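Home | Programmes | Grants | Reports | Contact

Bralbridge Reading Rooms: progress report to the Plustau Fund, second period

Work in this period concerned the lending stock, opening hours and the heating at the Chambi branch.

Stock. The recount of the lending collection is complete at Bonditz and under way at Chambi. At Bonditz, 52 titles on the catalogue could not be found on the shelves and have been withdrawn from it. A further 21 were found under the wrong class mark and have been relabelled. Large print remains the section with the longest waiting list, and the remaining book budget will be spent there first.

Opening hours. Bonditz has opened until 7 p.m. on two evenings a week since October. Evening loans are mostly of children's books, borrowed by parents on their way home. The morning session at Chambi is poorly used and we propose to move it to the afternoon, subject to the Fund's agreement, as the grant letter names the hours.

Heating. The boiler at Chambi was serviced and one radiator valve replaced. The reading room now holds its set temperature. The back store does not, and paper stock has been moved out of it until the outside wall has been inspected for damp.

Spending. Costs are within budget under all headings except postage, where overdue notices sent by letter have used the full allowance. Notices will go by email where the borrower has given an address.

Next period. Finish the Chambi recount, obtain 3 quotations for the wall and report on the revised hours.

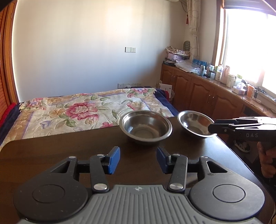 Gladys Tello replied that the change of hours at Chambi could go ahead without a new grant letter, but asked that the quotations for the wall be sent to her before any work was ordered.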